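Sound before picture: Mariann Mészáros on the audio of Sisard

10/19/22

Sisard is a point-and-click mystery set in a flooded salt mine, and most of what the player learns about the mine comes through the speakers. The game has no map and very little on-screen text. Distance, depth and the state of the pumps are all carried by sound. Mariann Mészáros has been audio lead at Postus since the project began, and she wrote the system that does it, a middleware layer the studio calls Harkon.

Mészáros started in 2007, cutting dialogue for adventure games that shipped on two discs. She says the job then was mostly file management.

"You got a spreadsheet and a folder of recordings, and the names in one did not match the names in the other," she says. "I spent my first January renaming files. After that I wrote a script to do it, and after that people decided I was a programmer."

Harkon grew out of a problem with footsteps. In an early build of Sisard, the player character had one set of footstep samples per surface, which is normal, and a single reverb preset per room, which is also normal. Testers got lost. The tunnels look alike by design, and with the lamp turned down the player has little to go on. The first fix was to add landmarks to the art. It was dropped after two weeks, when the art team pointed out that a mine full of landmarks was no longer a mine anyone would get lost in.

The second fix was to calculate the reverb from the geometry. Harkon casts 30 rays from the listener position, measures how far each one travels before it hits something, and uses the result to set the early reflections. The late part of the reverb is still a preset, blended according to the average distance.

"Early reflections tell you where the walls are," Mészáros says. "The tail mostly tells you that you are indoors. We only needed to be exact with the first part, so we spent the processor time there and cheated on the rest."

She is specific about the limits. The rays treat every surface as flat. A wall with a wooden frame in front of it sounds like a wall. A doorway smaller than the gap between two rays may be missed completely, and the level designers were given a minimum width to work with. Water is handled as a special case: the system reads the water level in each tunnel and lowers the ceiling of the calculation to suit, so a half-flooded passage sounds shorter and harder than the same passage when drained.

The case that took longest was the transition between two spaces. When the player walks out of a narrow tunnel into a chamber, the ray lengths jump within a few steps, and the first version of Harkon followed them exactly. The effect was a click, followed by what Mészáros describes as somebody opening a very large fridge. The current version smooths each ray separately, with a slower rate for rays getting longer than for rays getting shorter.

"Players accept a room that opens slowly," she says. "They do not accept a wall that arrives late. If you turn a corner and the wall is right there, you have to hear it at once."

The voice recording was run by Yoshinori Takeda, who joined Postus for the second half of production. The script has 627 lines of spoken dialogue, a low figure for the genre, and nearly all of it belongs to two characters who speak over a mine telephone. Takeda recorded the actors dry and close, with no telephone filter on the way in. The filter is applied in the game and changes with the condition of the line, so a repair made in the second chapter can be heard in every call that follows.

Takeda says this caused some trouble in the booth. "The actors wanted to hear the telephone in their headphones, because it changes how you speak. You push the consonants. We gave it to them for one session, and the takes were too hard once the real filter went on top. After that we recorded without it and I asked them to imagine a bad line only where the script said so."

He kept the sessions short, at 30 minutes for each actor, and recorded both sides of every call with the other actor listening in. Lines were not re-recorded for clarity unless a plot point depended on them. A few words are lost in the noise in the finished game - Mészáros confirms that subtitles are on by default and that they show the full line.

Asked which part of the work she would do again from the beginning, Mészáros names the pumps. There are several in the mine, each with its own rhythm, and one puzzle requires the player to notice that two of them have drifted out of step. The pump loops were built from a recording of a single motor, pitched and stretched. On good headphones this works. On television speakers, where the low end is missing, two of the pumps are very hard to tell apart, and the studio has added a visual gauge in a patch.

"I mixed it on the speakers I like," she says. "That was the mistake. I now have a bad television on a shelf next to the desk and I check everything on it."

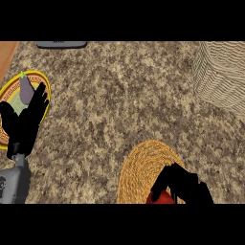 A rendered view of a speckled granite counter, with two robot arms reaching in.

The patch also changes how Harkon handles stereo output. The original build folded the side rays down equally, which made tunnels seem wider than they were. The new version weights them by angle. Mészáros says the difference is small in the main shaft and obvious in the crawlways, and that anyone who finished the game on the first build can hear it by loading a save from the third chapter and standing still.

Postus has not announced its next game. Harkon is being rewritten for it, with more rays and support for surface materials, and the studio has been talking to Hájek, a small developer of rail simulators, about licensing the older version. Rail tunnels are a simple case, according to Mészáros, with long straight walls and one opening at each end. The hard part there is speed. The present code updates the rays a few times per second, enough for a person on foot with a lamp, and a train would be out of the tunnel before the smoothing caught up.

"They sent me a test level with a bridge in it," she says. "A bridge has no walls. I have to think about that one."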